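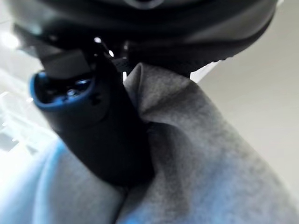
Tips from the folding room, working next to the arm

Collected for the new people at Meinecke, and anyone else whose laundry just got one. Add yours at the bottom of the sheet in the break room, Kerstin types them up when there's time. Last typed up May 31, 2024.

Before you switch on

Empty your pockets first. Pens, keys, the little scissors. Anything that drops in the pile gets picked up with the pile.

Sleeves up or tight at the wrist. No lanyards. Hair back, same as at the press.

Wipe the camera window at the wrist with the dry cloth, not the one from the spotting table. Spotting cloth leaves a film and then it misses corners all morning and everybody blames the arm.

Look at the fingers for lint. Fleece days especially, it packs in. Soft brush, never compressed air, that only blows it further in.

Feeding it

Shake every piece out once before it goes on the table. One good snap. Sounds like the work the arm was supposed to save us, but it's a second and it saves a jam.

Don't dump the whole cart. About 15 pieces at a time is plenty, less for blankets.

Fleece: make a peak. Pinch it in the middle, pull up, let go, so there's something standing up to grab. A flat fleece is a bad fleece. Elfriede found this out in the first week and it's still the best tip on the page.

Grays on gray are slow. If you have a mixed cart put the dark stuff between, it finds the edges better.

Still warm from the dryer? Let it sit. Warm fleece clings to itself and it comes up with two.

Buttons and zips down. Zips closed all the way, teh half open ones catch.

Static: damp hands on the first few pieces. Or a damp towel over the cart. Not wet.

When it stops

Wait for the light to go steady. Blinking means it's still thinking and it may move.

Press hold, then reach. Always in that order, also when you're in a hurry, also when it's just one sock.

Fabric stuck in the fingers: open from the panel and lift the cloth straight up. Don't yank sideways. Arne yanked sideways in August and we folded by hand for 4 days.

Same stop three times in a row on the same piece, take that piece out and do it yourself. Don't argue with it.

Write the stop down. Time, what kind of fabric, what you did. Two words is fine. The Skeltix service people ask for it every visit and without the list they just restart it and go home.

For your back and hands

This is the part that changed most. We used to stand and fold, now we stand and lift and wait. Different muscles. My shoulders are better, my feet are worse.

Get the thick mat. There are 5 of them, in the rack behind the sheet press, take one.

Table height: set it for whoever is feeding, every shift. The crank is stiff but it turns. Tall people leave it up, please don't.

Swap between feeding and checking every hour. Feeding all day is dull and you start missing stains. Set the kitchen timer if you forget.

Keep hand folding a bit. Helmut does the last cart by hand most evenings. On a down day you'll want your hands to remember fitted sheets.

Hand cream, the unscented one. Scented goes into the towels and we get complaints from the hotel.

What it can't do yet, so don't try

Fitted sheets. Anything with ties. Wet anything. Baby things, too small, they come up crumpled. Bathrobes are half and half, take the belt out first and you might get lucky.

It doesn't see stains. It doesn't smell mildew either. The checker's job got bigger, not smaller, and whoever is checking decides what goes back to wash. If someone tells you to speed up the checking because the arm is faster now, send them to Kerstin.

On numbers and the board

The board by the door shows pieces per shift. 400 is a normal day with mixed goods. All towels, way more. All fleece, less, and thats nobody's fault. We asked for the names to come off the board and they did, it shows the table only now. If a name shows up again tell Rüdiger Brandes the same day.

Hours didn't go down here when the arm came. Two people moved to mending and one to the front desk, all three asked for it. Ask now if you want mending training, the list is short.

End of shift

Park it from the panel, arm up, fingers open. Nothing left on the table overnight.

Lint tray. Yes every time.

Brush back on the hook!! Last one to use it, you know who you are.

Leave a note for the early shift if something was off. A funny noise counts.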